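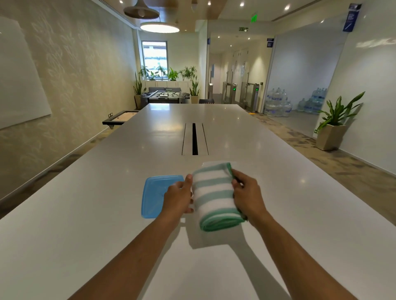
Hands on a rolled towel, white with teal-green stripes, at a break room table.

Why Do We Roll Towels?

A towel is a simple thing, but there is more than one way to put it away. Some people fold towels into flat squares. Others roll them up. This page from the Sorkelel Center for Young Learners looks at rolling.

What is inside a towel?

Many towels are made of cotton. If you look closely at a bath towel, you may see hundreds of tiny loops of thread. A patch the size of a playing card can hold 569 loops or more. The loops soak up water, and they also trap air. The trapped air makes a towel feel thick and soft.

What happens when you roll it?

Rolling presses some of the air out. The towel takes up less space, and the layers hold one another in place. A flat stack may slide when you pull a towel from the middle. Rolls can stand side by side in a basket, and you can lift out one without moving the rest.

How to roll a towel

Clear a smooth table and lay the towel flat on it. Brush out the wrinkles with your palms. Fold the towel in half the long way. Begin at one short end and make a small, tight turn. Keep both hands on the towel as you roll, one near each side, and push forward slowly. If one side gets ahead of the other, go back a little and try again. Most children need 3 tries before the ends come out even.

A striped towel is a good one to learn with. The stripes act like lines on writing paper. When they stay straight, the roll is straight.

Words to know

Border: the band along the edge of a piece of cloth. It may be a darker color than the rest.
Cotton: a plant with fluffy white fibers that can be spun into thread.
Absorb: to soak up.

Try it at home

Ask an adult for two dry towels of the same size. Roll one and fold the other. Measure how tall and how wide each one is, and write down the numbers. Which would fit best in your school bag? Classes at the Gautam Learning Rooms try this activity every August.

Contact the Sorkelel Center | Copyright Sorkelel Center for Young Learners | Back to top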